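Cornstead Hall refurbishment: where we've got to
2018-07-24
To: Mared Eynon

Hello Mared! The main room is starting to feel like somewhere you'd want to sit for an afternoon, and most of that is down to your grant (thank you again). The ceiling first, as you asked about it.

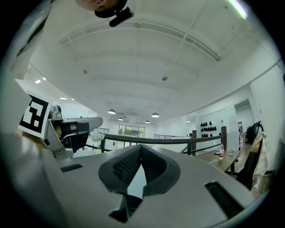
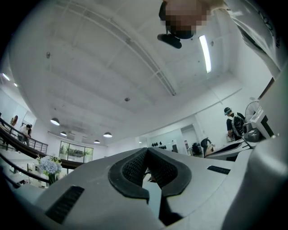 Both: main room, white ceiling, tube light and the four dark pendant lamps

I'm so pleased with those pendants! Rhodri wanted something plainer but he's come round. They cost £299 for the set, and the electrician from Tridthorpe charged us for 2 days. The tube light stays for now – a new one can wait.

That leaves some £1,000 of your money, which I'd like to put towards chairs (Morfudd has found 20 second-hand ones over in Beddoe). Could you let me know if you're happy with that? We'd collect them in August.

Orest Yurchenko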